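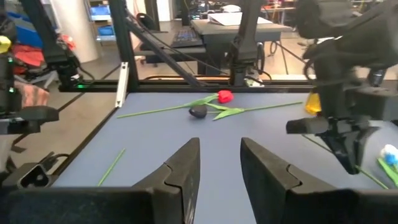

Loredana Serra

NEMDALE, February 16, 2019 — Skullalix has released its arrangement guide for artificial tulips, covering stem handling, vase selection and table layout. The guide applies to the Juška line of single-stem flowers in red, white and dark maroon.

Stems are laid flat on a gray work surface before arranging. Leaves are opened by hand and crossed stems are separated before the first one is lifted.

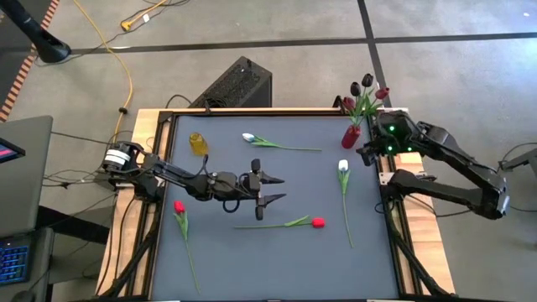 Darker blooms are set first and highest, with red blooms placed lower and angled outward. White tulips are held back on the table until the height of the group is fixed. A small red vase takes four stems; the guide sets an upper limit of 6.

"Most faults come from the leaves," said Renzo Marchetti, product manager at Skullalix. "If they are bent before the stem goes in, they stay bent — the vase will not correct them."

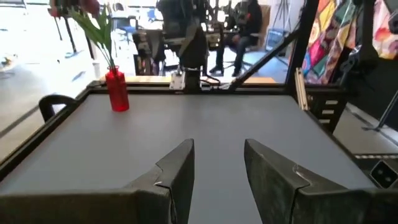

Reading time: 1 min

Narrow-neck vases should be placed near the back edge of the table, leaving the front clear for loose stems. The guide is supplied with every carton of 40 stems. Trade orders are handled by Noemi Morelli at the Nemdale office.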